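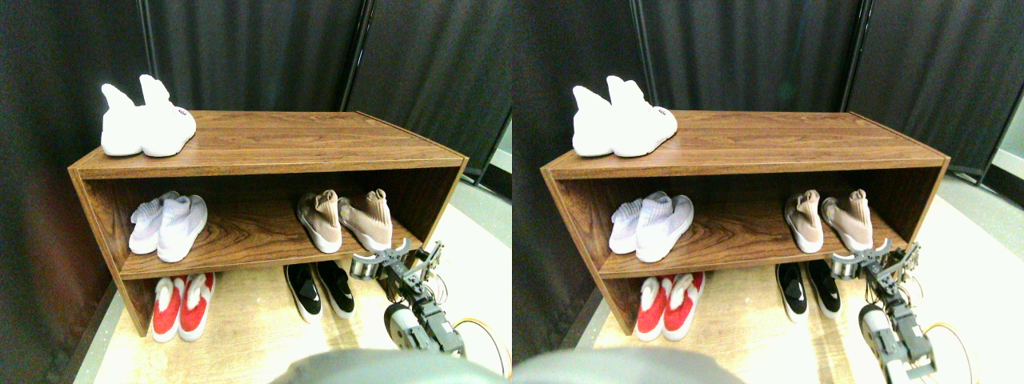 Luzius Egger
Contributing writer, home technology

The pitch for Pekis takes four minutes and it's a good one. A robot comes to your home, or lives there if you pay enough, and puts away the things your family leaves on the floor. Shoes are what they lead with. Elell, the company behind it, picked shoes on purpose, I think. Every household with kids has a pile by the door, and every parent has tripped over it in the dark.

I have spent a good part of May reading the Pekis material, talking to the people who sell it, and asking to see it work in a room they didn't set up. I got the first two.

Start with the room. A low cabinet with one shelf, black curtains hung behind it, bare floor in front. Five pairs, and they sit far enough apart that you can tell each one from its neighbor. My own entryway has a radiator, a wet umbrella, a school bag with a strap that reaches out and grabs your ankle, and one boot. The other boot is somewhere else. I asked the Elell sales rep what Pekis does with one boot. He said single items were "on the roadmap." I have been writing about home technology long enough to know what lives on the roadmap.

Then there's the cabinet. It has an open front. No doors, no drawers, nothing that tilts out. Most of the shoe storage in the apartments I know has a door on it, because people buy shoe storage so they can stop looking at shoes. The brochure says Pekis works with "your existing furniture." Eleven pages later (I didn't plan on reading that far either) it says existing furniture should be open-fronted, fixed in place and free of overhang. If you don't own such a thing, Elell will sell you one under the Koller name. So now you're buying a robot and a cabinet.

I don't want to be unfair about the hand. Two fingers on the end of an arm is a sensible way to pick up a sneaker, and a tall ribbed collar like the ones on the beige pair looks like something a gripper could get hold of. I believe it can be done. I would go further and say I believe Elell has done it many times. What I'd like to know is how it does with a flip-flop, a ballet flat, a sandal with a buckle hanging off, or a rain boot that folds over when you grab it by the top. Everything in the cabinet is a sneaker of one kind or another. Soft sneakers, mostly with something to grab. If my family wore only those, I would already have a tidy hallway.

And look at the size of the thing. The arm is all brackets and motors, with a cable looping out behind it, and the dark body takes up a good bit of floor before it has done any work. My hallway is 37 inches wide. The rep asked me to measure it, and when I told him the number he went quiet and then suggested the living room. I don't keep shoes in the living room. I suppose I could start.

The price is $3,000, which covers the robot and a home visit. It doesn't cover the Pemico plan, a monthly subscription that handles updates and what they call "new object support." I asked whether the robot still puts away shoes if you stop paying. The answer was that it would continue to perform "previously learned tasks at a basic level." I asked for that in writing and got a link to the brochure.

People will tell me this is how it always starts. The first dishwashers were bad too, and the first robot vacuums ate the fringe off rugs and died under the couch. Fine. But the vacuum people sold you a vacuum, and you could see by the end of the week whether the floor was cleaner. Elell is selling the hallway of the future and delivering, for now, a machine that wants the hallway cleaned up before it comes in.

What would change my mind is pretty modest. Let me bring a trash bag of shoes from my own house, dump it on the floor, and leave the room for an hour. Don't sort them, don't pair them. I'll even supply the open cabinet. If I come back and most of them are on a shelf with their partners, I'll write that here and I'll mean it. I made the offer twice, by phone and by email. The email got an automatic reply with a discount code, good on Koller cabinets only.

Until someone takes me up on it, my advice is to keep the deposit and buy a boot tray.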